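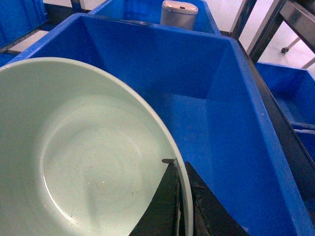 A Kalero gripper takes a bowl by the rim, seen from the wrist camera.

Fullis opens orders for the Kalero picking kit

Fullis has started taking orders for Kalero, a kit that adds a two-finger gripper, a wrist camera and picking software to a robot arm the customer already owns. The first kits ship in June. It is aimed at small warehouses and returns rooms that handle mixed goods in open bins, where one item may be a bowl and the next a can.

The kit comes in one case. In it are the gripper, two sets of fingers, the camera and its bracket, a control box, cables and a mounting plate. Arms with other bolt patterns need an adapter, sold separately. The software runs on the control box and does not need an internet connection once it has been set up.

Sverre Eide, who leads the product work at Fullis, says the kit grew out of requests from customers who had bought arms for packing or machine loading and wanted to use them for picking on a second shift. "They had the arm, they had the bins, and they were missing the part in between," he says. "Most of them did not want to replace anything."

Kitchen goods were one of the harder groups to get right, according to Eide. A suction cup can lift a plate or a boxed item, but a deep bowl with sloping sides gives it little to work with. Kalero looks for the rim instead. One finger goes inside the bowl and the other outside, and the two close on the edge. Glossy surfaces can still confuse the camera under strong overhead light, and the manual has four pages on where to put lamps.

We asked Lindholm, a housewares distributor that has had an early kit on its returns line, how it has gone. Natanael Brandão runs the line. He set up the kit with one colleague in 8 hours, most of which went to routing the camera cable so that it would not catch when the wrist turned. Teaching the bin positions took less time than he had planned for. The operator moves the arm to each corner of a bin, presses a button, and repeats the process for the next one.

Brandão tried 611 different items from stock before putting the kit on regular work. He now leaves 19 of them to a person. The list includes nested bowls, which the gripper tends to lift as a pair, and a few lidded jars that are too wide for the fingers. "I would rather have a list I can trust," he says. He would also like a quieter alarm. The current one sounds each time the arm gives up on a pick, and it can't be turned down without turning it off.

Wear on the fingers is another thing to plan for. They are sold as a replaceable part, and changing a set takes two screws per finger and a short calibration. Lindholm keeps a spare set next to the arm. Fullis suggests checking the tips at the start of each shift and wiping the camera window at the same time.

There are limits on the bins as well. Kalero works best when the bins stay where they were taught, so racks and carts should be locked or bolted in place before a run. If a cart is bumped, the camera can correct for a small shift. A larger one stops the arm and calls the operator. Fullis says support for moving carts is planned but gives no date.

The kit can be bought outright or rented by the month, with a minimum of three months. Both options include remote setup help and software updates for the first year. On-site setup costs extra. Fullis has set aside 20 kits for the first round, and orders after that will go into a later batch – the company expects to confirm timing when the first ones are out.

Customers who already use Flodlow for stock records can connect it through a plug-in that comes with the kit. Others can export each day's picks as a plain spreadsheet file. A test version of the software, without the hardware, is available on request from the Fullis sales desk.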